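El mostrador de las hamburguesas de pie

En Wodham, un local de barrio con 7 mesas, los ingredientes se colocan de canto. El pan, la carne y la lechuga esperan en guías de plástico transparente sobre un tablero blanco, y desde ahí se monta cada hamburguesa. La encargada de cocina lleva cuatro años en la casa y recibe a Dekon a media tarde, antes del turno de cenas.

"Antes teníamos bandejas, como todo el mundo", cuenta. "El pan acababa debajo de algo y salía aplastado. Con las guías cada cosa tiene su carril y lo ves desde la plancha."

Las guías las encargaron a Grasso, un taller de la misma calle. La primera tanda no sirvió: eran demasiado anchas y los panes se vencían hacia un lado. La segunda lleva topes en el extremo y una pinza gris que sujeta la pieza.

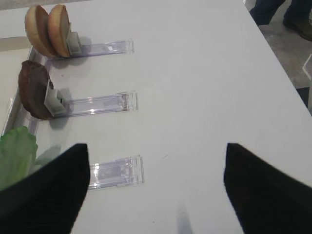
Pan y carne, cada uno en su guía, sobre el tablero de montaje.

El orden no cambia nunca. "Arriba el pan, las dos mitades juntas. Luego la carne. La lechuga va abajo del todo y es la que más guerra da, porque se dobla", explica. Probó a cortarla en cuadrados y lo dejó a la semana. Ahora usa la hoja entera.

La limpieza es lo que menos le gusta. El plástico transparente delata cualquier mancha y hay que pasar un paño entre pedido y pedido. "Con la grasa de la carne no hay manera. Limpias y al rato tienes otra marca en el tope."

El mes de más trabajo fue diciembre. Una noche sirvieron 112 hamburguesas; la anterior habían sido 97. De la carta apenas quiere hablar. Dice que en primavera entrará un pan distinto, del horno Nesau, algo más alto, y que antes tendrá que comprobar si cabe en la pinza.

"Si no cabe, vuelvo al taller", dice, y se va a encender la plancha.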